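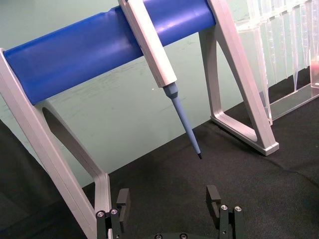 Gripper coming in open under a pipette on its stand, tip rack behind.

Workshop tips: setting up a bench for the Nukstead arm kit

The Nukstead kit is a small bench arm with a two-finger gripper and a wrist camera, sold by Womunness for home labs, school prep rooms and shared workshops. I have had one on my bench since August. It is good at dull pick-and-place jobs once the bench suits it, and poor at them when the bench doesn't. These are the things I would do first.

Cover the bench
Put down a plain dark cloth. Felt or something close to it works well. Bare steel and glossy laminate throw reflections into the wrist camera, and the software then finds edges that aren't there. Pull the cloth flat where the arm will be working and clip it at the back. Small folds away from the work don't matter. A fold under the foot of a stand does, because the stand rocks when the fingers touch it.

Fix the stand
A pipette stand is light, and the arm will push it if the approach is off. Two strips of removable mounting putty under each foot hold it well enough. Mark the position of the feet with chalk pencil on the cloth so the stand can go back in the same place after cleaning.

Give the fingers room
Open the gripper wide before it gets near the pipette, and close it only when the pipette is between the pads. The finger next to the leg of the stand is the one that catches. Move the pipette along the bar toward the middle if you have the choice. On mine I teach three points: one well back, one just short of the pipette, and the grip point itself. Run the last stretch at the slowest setting.

Lift before you pull
A pipette that hooks over a bar has to go up before it comes out. The kit's ready-made "take" routine pulls straight back, which is fine for a block and wrong for this. Edit it to add a lift. Dale Fehr, who has the same kit, wrote a version with the lift built in and it is the one I use now.

Clear plastic
The camera has trouble with clear tip racks. It sees the tips as a pale fringe and can't settle on where the rack ends. Stick a strip of colored tape along the front of the base and teach from that. Keep other clear containers off the bench while you do it.

Screws
Check the screws on the finger linkages every 6 hours of running. One of mine had backed out a quarter turn in the first week. Snug is enough. Wipe the pads with a damp cloth at the same time — no solvent, it leaves them slick.

Is it worth buying?
The kit is $1428, with the camera and one set of pads. The Chisholm arm is closer to $3000 and carries more, but I don't need more for pipettes and small bottles. Setup took me an evening. The printed manual is thin on teaching points and the online one is better.

Womunness also sells a setup visit through Skokuvix. Hưng Lò did mine and spent most of the time on the approach angles, which was the part I had been getting wrong. If you have used an arm before, skip it. If you haven't, it saves a few bent tips.

Spare pads come in pairs. The maker says to replace them at 1000 grips. I would order a second pair with the kit, as shipping costs nearly as much as the pads do.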